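Gloved hand trials (bimanual grippers)

From the Zerkotmont bench encyclopedia, an open reference on small robot workshops. Entry last revised 23 June 2018.

A gloved hand trial is a side-by-side test of humanoid robot hands wearing fabric or rubbery covers, usually on a two-arm setup, and usually with food, because food is cheap and squashes in a way you can't argue with. I've been running these for a couple of years now and I wrote most of this entry, so expect opinions (the editors here are fine with that, bless them).

Background

The term comes from the Drosum workshop, where people got tired of bare plastic fingertips skating off anything shiny. Somebody pulled a work glove over a hand, it held a wet cup, and off we all went! The early covers were awful. They bunched at the knuckles and tore at the thumb, and one brand shed black fuzz on everything it touched. Later ones were cut to fit the hand, and the Zotarlow pattern, with its seam moved to the back of the fingers, is the one I still like best.

The plate and fruit setup

Most trials I know use a plate and some small fruit. The left hand carries the fruit and the right hand looks after the plate, so you get a soft grip and a stiff one in the same run. I like a square plate with a low rim for this, since the fingers have very little to catch on and a sloppy approach shows up right away. A green cutting mat makes a good work surface too. The printed grid lets you set the plate back where it was, more or less, without getting out a tape measure.
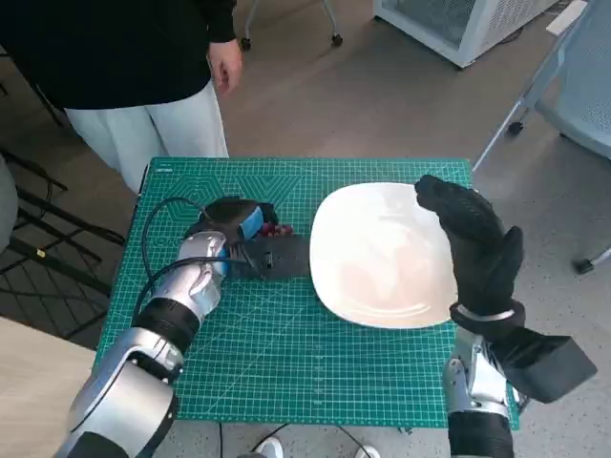 What gets compared

Mostly covers, but also hand against hand and controller against controller. My own longest series was 67 runs with the same fruit task, changing only the cover, and I'd say the first 50 were me learning how to do the other 17 properly. We score each run out of 100 on the Szilágyi sheet, which takes points off for slips, crushed fruit and any bump hard enough to shift the plate. A score of 89 is a very nice day. Grapes are my favorite because a bunch has a stem, and the stem gets in the way of everything: fingers close on it first, the berries roll a bit, and the hand thinks it has more than it has.
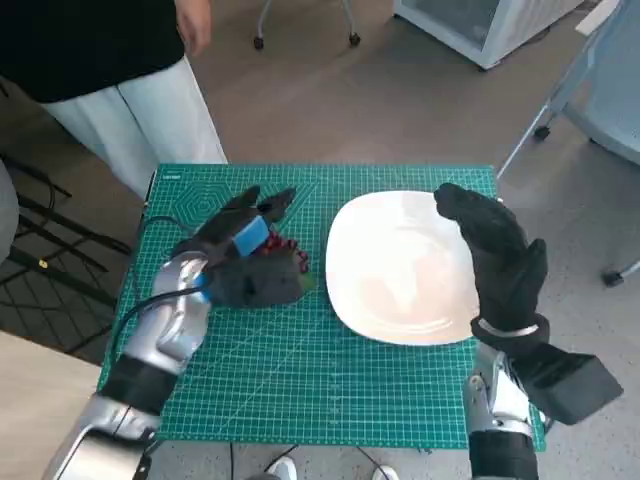
Cables are the other big headache. A loop that's too short tugs at the wrist when the arm reaches across, and one that's too long drags over the mat and into the work. I leave a bit of slack and then watch it for a few slow passes before I score anything.

Known problems

Covers stretch, so a score from November may not mean much by spring. Covers also hide the fingertips from the head camera, dark ones worst of all, and against a dark object you can lose the outline completely. The shared log has 2,196 runs in it at last check, and plenty of the older ones don't say which cover was on. Please write it down!

See also: fingertip pads; wrist cable routing; Szilágyi sheet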